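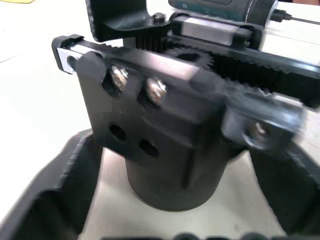 ## 見積書と修正条件の書き方(フリーランスのコピーライター向け)

対象は、企業から直接受注するライターである。代理店経由の案件では先方の書式が優先されるため、3節以降だけを参照すればよい。使用するのは表計算ソフトと、本文を貼り付けるメール1通のみ。

### 1. 作業範囲を単位で書く

「ウェブサイトの原稿一式」という表記は使わない。ページ名、本数、上限文字数を行ごとに分ける。

| 項目 | 数量 | 上限 |
|---|---|---|
| 製品紹介ページ | 1 | 1482字 |
| 導入文 | 1 | 300字 |
| 見出し案 | 10 | 各20字 |

上限文字数は空白と改行を除いた数とし、その旨を表の下に明記する。先方のCMSが空白込みで数える場合は、見積の前に数え方を統一しておく。

1482字という端数は、Clikomdale社の旧ページの文字数をそのまま上限に採用したものである。既存レイアウトに流し込む案件では、丸めた数字より現行ページの実数を使うほうが差し戻しが少ない。

### 2. 含まない作業を書く

範囲外の作業は、見積書の備考欄に列挙する。最低限、次の項目を入れる。

- 取材および文字起こし
- 画像の選定、キャプション
- 翻訳原稿の照合
- CMSへの入力
- 公開後の文言差し替え

該当する作業が発生しそうな案件では、単価だけを先に記載しておく。金額が未定なら「別途見積」とする。「応相談」は無償対応と解釈されることがあるため避ける。

### 3. 修正回数の定義

「修正2回まで」だけでは足りない。1回の単位を決める。

> 修正1回とは、発注者側の意見を一つの文書に集約し、受注者に送付したものへの対応をいう。送付後に追加された意見は次の回に数える。

この文は見積書と発注確認メールの両方に入れる。Bondden社の案件では見積書にしか記載がなく、営業部と技術部から別々に赤字が届いた。担当のGerrit Du Plessis氏と協議して1回分として処理したが、突き合わせに要した時間は請求できていない。

構成の変更は修正に含めない。判定基準は次のとおり。

1. 見出しの順序が変わる場合は構成変更。
2. 想定読者が変わる場合は新規原稿。
3. 語句、数値、文末の変更は修正。
4. 段落の削除のみの場合は修正。ただし減額はしない。

### 4. 確認期限とみなし承認

初稿の送付後、確認に使える期間を営業日で指定する。筆者は5営業日としている。期限を過ぎた場合の扱いも同じ段落に書く。

> 期限までに連絡がない場合、当該原稿は承認されたものとして請求手続きに進みます。

初回取引でこの条項に難色を示された場合は、期間を10営業日に延ばす。条項自体は削除しない。期限の時刻は17時に固定し、送付メールの件名にも入れておく。

### 5. ファイル名と版の管理

版番号は修正回数と一致させる。初稿をv0とし、1回目の修正後をv1とする。初稿をv1にすると、請求時に回数の数え違いが起きる。

```
311_Pringle_product_v0.docx
311_Pringle_product_v1.docx
311_Pringle_product_v1_client.docx
```

先頭の311は案件番号、Pringleは案件名である。先方が書き込んだファイルは末尾に「_client」を付けて保存し、上書きしない。「最終」「最新」などの語はファイル名に入れない。

### 6. 発注確認メールの雛形

見積書に返信をもらった時点で、次の文面を送る。角括弧内は案件ごとに置き換える。

```
[担当者名]様

見積番号[番号]の内容で着手いたします。

・初稿納品:[日付]17時
・確認期間:初稿送付後5営業日
・修正:2回まで(定義は見積書備考のとおり)
・請求:承認月の末日締め、翌月末払い

相違がありましたら、着手予定日の前日までにご連絡ください。
```

宛先には発注担当者のほか、最終承認者を必ず含める。Zorkurumの案件では承認者のZodwa Molefe氏が初稿の段階まで宛先に入っておらず、想定読者の変更が2回目の修正後に判明した。3節の基準では新規原稿に当たる。CCに入れられない場合は、承認者の氏名だけでも本文に記載してもらう。

### 7. 追加費用の通知

範囲を超える依頼が来たら、作業の前に金額を返信する。作業後の請求は、条項があっても通らないことが多い。返信には次の三点を書く。

- 該当する見積書の行
- 追加額(税抜・税込の両方)
- 納期への影響日数

承諾の返信は、案件番号のフォルダーにPDFで保存する。チャットで承諾を得た場合も、同じ内容をメールで送り直す。

### 補足

3月は決算期の企業が多く、承認だけが翌月にずれやすい。この時期の案件では、請求条件の「承認月」を「初稿納品月」に置き換えた雛形を別に用意しておく。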